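Peden Open Day Recordings – README

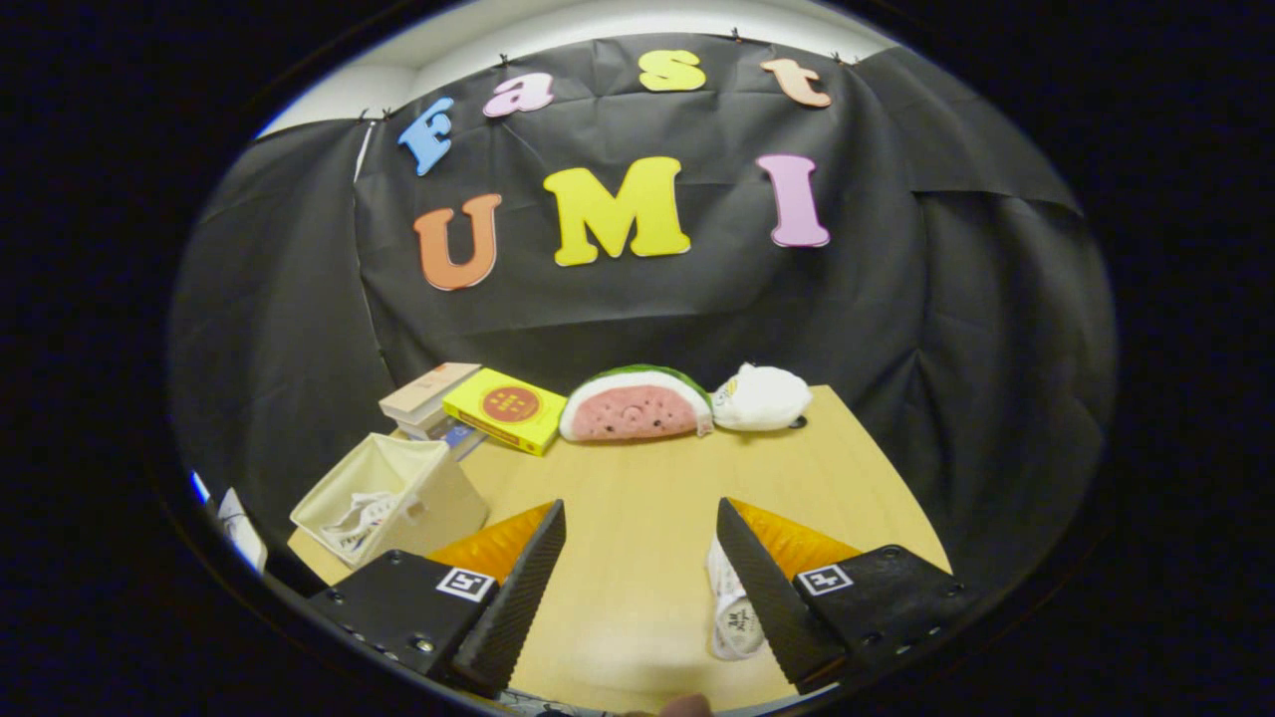

View from the hand-held gripper at the demonstration table, with the bin at left and a white sock under the right finger.

Overview

This set holds the recordings made at the Cornico lab open day in March. Visitors used a hand-held gripper with a wrist-mounted fisheye camera to move small household objects on a tabletop. The set was put together by the Peden project for testing data pipelines on input from untrained operators. It is small and was not meant for training a policy from scratch.

Contents

64 episodes, one folder per episode. Each folder has the video, the gripper width log and a short metadata file. Episodes are numbered in the order they were recorded. Numbers were not reassigned after filtering, so there are gaps.

Setup

One table, one station. Foam letters on the black backdrop read "Fast UMI". Props at the back of the table, including books, a yellow box and a plush watermelon slice, are not task objects. The square markers on the finger blocks are used to estimate gripper opening.

Procedure

Visitors got a spoken briefing of 30 seconds and one practice run. The task was to pick up a sock and put it in the fabric bin. Recording stopped at 90 seconds whether or not the task was finished. Unfinished attempts are kept and have the value "timeout" in the status field.

Processing

Video is stored at 30 frames per second with no distortion correction. The black border of the fisheye image is left in place. Trajectories were computed with the Osei toolkit, version as listed in the metadata. Episodes where tracking was lost for more than a second were removed.

Known issues

Gripper width drifts in the first few episodes – recalibrate before use. Prop positions vary between episodes and were not logged. Operator fingers can show at the bottom of the image.

Access

Hosted on the Stolleck server under open_day. Report bad episodes by folder number through the issue tracker.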